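세탁 공정의 표준화, 현장에서 답을 찾다
브론니스 공공세탁지원센터 운영 책임자 인터뷰

2018년 6월 21일 목요일

병원과 요양시설에서 나오는 침구류와 환자복을 한곳에서 처리하는 공동 세탁 사업이 지난 2월 본격적인 운영에 들어갔다. 브론니스(Bronness) 공공세탁지원센터는 참여 기관의 세탁물을 수거하여 분류, 세탁, 건조, 다림질, 포장을 거쳐 다시 배송하는 전 과정을 담당한다. 본지는 센터의 운영 책임자를 만나 사업의 추진 경과와 향후 과제를 들었다.

책임자는 먼저 사업의 출발점을 설명하였다. 그는 “규모가 작은 요양시설은 자체 세탁실을 두더라도 설비를 교체할 여력이 없다”며 “기관마다 세탁 온도와 세제 사용량이 달라 같은 지역 안에서도 위생 수준에 차이가 있었다”고 말했다. 센터는 개소에 앞서 참여 희망 기관의 세탁실을 차례로 방문하였고, 그 결과를 바탕으로 공통 작업 지침을 마련하였다.

현재 센터가 세탁을 맡고 있는 병상은 모두 718개이다. 당초 계획은 200병상 규모의 시범 운영이었으나, 인근 기관의 참여 신청이 이어지면서 계약 범위를 넓혔다. 책임자는 “신청이 많았던 것은 감사한 일이지만 준비 기간이 충분하지는 않았다”고 하였다. 특히 운영 초기에는 수거 차량의 도착 시각이 오전에 집중되어 분류 작업이 밀리는 일이 잦았다고 한다. 이에 센터는 기관별 수거 시간을 다시 배정하고, 오염도가 높은 세탁물은 별도의 자루에 담아 내놓도록 요청하였다.

설비에 관한 질문에는 비교적 긴 답변이 돌아왔다. 센터의 주력 설비는 아테쉬(Ateş)사의 연속식 세탁기와 롤러(Roller)사의 평면 다림질기이다. 그는 “기계의 성능보다 중요하게 본 것은 부품 수급이었다”며 “다림질기의 덮개 천 하나가 늦게 도착하면 시트 출고 전체가 멈춘다”고 설명했다. 센터는 소모성 부품 50종의 목록을 만들어 재고를 관리하고 있으며, 담당자가 매주 그 내용을 점검한다. 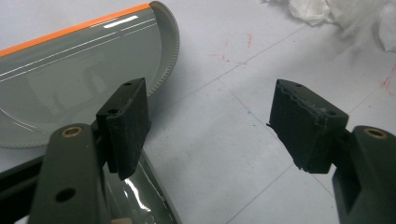
흰색 타일 바닥에 놓인 반투명 회색 플라스틱 곡면 부품

인력 운영도 주요 화제였다. 센터에는 현재 30명이 두 개 조로 나뉘어 근무한다. 다림질 공정은 실내 온도가 높아 여름철 근무 여건이 까다로운 편이다. 책임자는 “작업자가 한 공정에 계속 머무르지 않도록 순환 근무를 도입했다”고 밝혔다. 다만 분류 공정에는 감염 예방 교육을 이수한 직원만 배치하기 때문에 순환의 폭이 넓지 않다고 덧붙였다. 그는 “교육 이수자를 늘리는 것이 하반기의 첫 번째 과제”라고 말했다.

품질 관리의 기준을 묻자 그는 반품 사례를 들었다. 초기에는 환자복의 끈이 떨어진 채 배송되거나 다른 기관의 시트가 섞여 들어가는 경우가 있었다. 센터는 포장 직전 단계에 검수대를 추가로 설치하고, 수선이 필요한 의류를 따로 모으는 선반을 두었다. 책임자는 “세탁이 잘된 옷이라도 단추가 없으면 병동에서는 쓸 수 없다”며 “수선실을 세탁 공정의 일부로 보고 예산을 편성하였다”고 전했다.

참여 기관과의 소통 방식에도 변화가 있었다. 종전에는 불편 사항을 전화로 접수하였으나, 내용이 누락되는 일이 생겨 서면 양식으로 전환하였다. 접수된 의견은 월 단위로 정리하여 참여 기관 모두에 회신한다. 그는 가장 자주 들어오는 의견으로 수건의 촉감을 꼽았다. “건조 시간을 줄이면 비용은 내려가지만 수건이 뻣뻣해집니다. 어르신들의 피부에 직접 닿는 물건이어서 이 부분은 비용만으로 결정할 수 없었습니다.”

센터는 해외 공동 세탁 시설의 운영 방식도 참고하고 있다. 책임자는 플럭소프(Plurkthorpe)의 공동 세탁장을 방문했을 때 헹굼수를 다음 회차의 예비 세탁에 다시 사용하는 방식을 인상 깊게 보았다고 회고하였다. 다만 국내 적용에 대해서는 신중한 태도를 보였다. 그는 “배관을 새로 깔아야 하고, 의료기관 세탁물에 적용할 수 있는지도 관계 기관과 협의해야 한다”며 “올해 안에 검토 보고서를 작성하는 것까지가 현실적인 목표”라고 하였다.

요금 체계의 개편도 논의되고 있다. 지금은 세탁물의 무게를 기준으로 요금을 산정하지만, 두꺼운 담요를 많이 쓰는 기관의 부담이 상대적으로 크다는 지적이 있다. 센터는 품목별 단가를 일부 도입하는 방안을 참여 기관과 협의하고 있으며, 합의가 이루어지는 대로 내년도 계약부터 반영할 예정이다.

마지막으로 참여를 검토하는 기관에 전할 말을 청하자 그는 계약에 앞서 보유 품목부터 정리해 달라고 당부하였다. “시트의 규격이 제각각이면 다림질과 접는 작업이 모두 느려집니다. 신규로 구매하실 때 센터의 권장 규격을 한 번 확인해 주시면 좋겠습니다.” 권장 규격표와 참여 신청서는 센터 행정실에서 받을 수 있다.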